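The Folding Table Project
Final report, Textiles and Everyday Work elective
9/22/20

I picked T-shirts because I fold them badly. That is the whole origin story of this project! My drawer at home is a heap, my closet shelf is a slightly taller heap, and when our instructor at Brennan told us to choose "one household task and take it seriously" I knew right away which one had it coming.

So this report is about folding T-shirts, and mostly about the surface you fold them on, which ended up eating way more of my summer than I planned. I started in July with 17 shirts borrowed from family (plus a few of my own) and a plain kitchen table. The kitchen table was awful. It's glossy, the cotton slid all over the place, and I had no way of telling if I was laying a shirt down in the same position twice. My early notes mostly say things like "crooked again" and "sleeve??"

My fix was cheap. I covered the tabletop in brown cardboard and then ran blue tape across it, two strips going one way and two going the other, so the whole thing turned into a grid of big rectangles. I got the idea from the cutting mats at Zemico, the fabric store near campus, which have lines printed all over them. Those mats cost more than I wanted to spend, and the largest one was still too small to lay out an adult shirt with the sleeves open. Cardboard has a bit of grip to it too - I liked that right away.
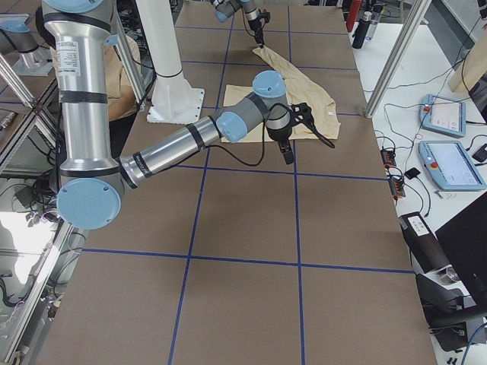
Figure 1. Beige shirt on the taped cardboard, partially folded, with one corner lifted.

The beige one gave me the most trouble of any shirt in the set. The fabric is thin and soft, and if you pull on a single corner the cloth bunches up into a long twisted strip while the rest just lies there flat. I wrote "rope" in my notebook every time I saw a shape like that, and I wrote it a lot. Thicker shirts (the old Orkelska camp shirt was the champion here) don't do it nearly as much. You can grab those almost anywhere and they come along in one piece.

What worked best for me on thin cotton was holding two points on the same edge, far apart, and keeping the cloth low as I brought it over. Lifting high looks faster but you pay for it afterward in smoothing. I also quit trying to match the shirt's edge to the tape exactly. I'd line up the collar, let the hem land where it wanted, and fix it on the last fold.

In all I logged 179 folds. I called a fold good if the finished rectangle fit inside one panel of the grid with no sleeve poking out, and by the last week I was getting 14 good ones in a row before messing up, which for me is a personal record by a mile. I did not time myself. I should have, and that's the first thing I'd change.

The second thing is the seams. Where two sheets of cardboard meet there's a slight ridge, and a hem can catch on it. One big sheet would be nicer, or maybe felt. I priced felt at Trarar but ran out of weeks.

My drawer, by the way, is still only half done.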